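Family history for kids - how to find out who your people were

Got a gran? Great-gran? An old uncle who tells the same story every time? Good. You've already got the best bit of a family tree and it's sat in the armchair.

A family tree is a sort of map. You at the bottom, your parents (or whoever brings you up) above you, their parents above them. Up and up. 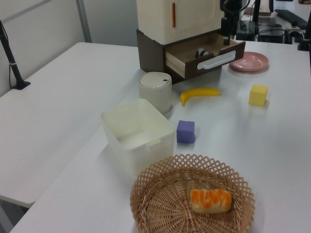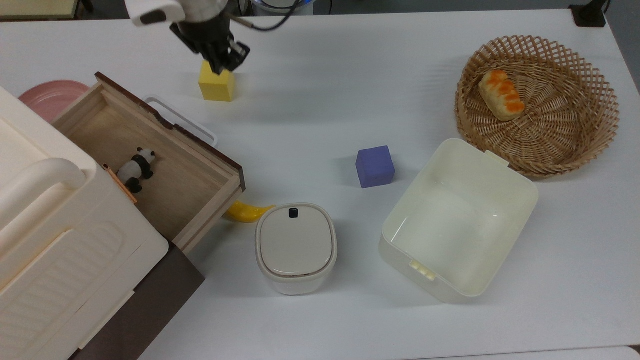
## Start with you

Big sheet of paper. Pencil, not pen, you WILL rub things out.

Write your own name at the bottom. When you were born. Where. Then go up one row and do the same for your parents. Then grandparents. Don't know something? Put a question mark. Question marks are fine, mine is covered in them.

Step-parents, foster carers, adopted, two mums, one dad - it all goes on. Use another colour if you like. Your tree, your rules.

## The doubling thing

Every row up is twice as big as the last one.

- 2 parents
- 4 grandparents
- 8 great-grandparents
- 16 great-great-grandparents

Keep going and it gets silly. Ten rows up there are more than 1,002 spaces to fill in. So most people pick one side of the family and follow that for a bit.

## Ask somebody old

Do this soon. Not next year. Old people remember the best stuff but you have to ask.

Don't say "tell me about the olden days". Too big! They'll just say "oh it was different then" and put the kettle on. Small questions are better:

- What did you have for tea when you were my age?
- Who did you share a bedroom with?
- What was your teacher like?
- Did you ever get in real trouble?
- What was the first job you got paid for?

Write down what they say in their words. If they say "we was frit of the coalman", write that, don't tidy it up. And if they go quiet or look sad, leave that question and ask another one.

## Old photos

Turn them over first. There might be names on the back, or half a name, or just "Auntie, seaside". Copy it down exactly.

No writing? Take it to the oldest person you can find and ask who's who. Then write it on a bit of paper and keep it with the photo. Don't write on the photo and don't stick tape on it. Clean hands, hold the edges.

My family's come from Meltison, and we've got one of a man with a huge moustache outside 40 Gruren Street. For years everyone said he was my great-grandad. He was the lodger.

## Names that wobble

People didn't always spell there names the same way. A clerk wrote down what he heard. My lot were called Vik on one paper and Vick on the next, same people, same house.

So if you can't find someone, say the name out loud and spell it a few daft ways. First names too. Polly could be Mary. Jack was very often John. Babies got named after their grandads, so you can end up with four Williams in a row and a headache.

## Where else to look

Get a grown-up to help with these.

- **Census** - a big list of who lived in each house, in Britain it's done every ten years. Tells you ages and jobs. The ages are sometimes fibs.
- **Birth, marriage and death certificates** - usually the parents' names or jobs are on there somewhere.
- **Gravestones** - take paper and copy them. Don't scrub them.
- **The local libary** - old newspapers and maps. Priltau library had 274 photos of our bit of town in one drawer, took me all of March to get through them.

## One more thing

Living people get to keep their secrets. Don't put your gran's birthday or your address on the internet, and ask before you share anybody's picture.

Got a question mark you're really stuck on? Leave it a month and go back. Put the date on your sheet each time, so you know which one's newest. Mine says 02/07/2020 and it's already wrong in two places.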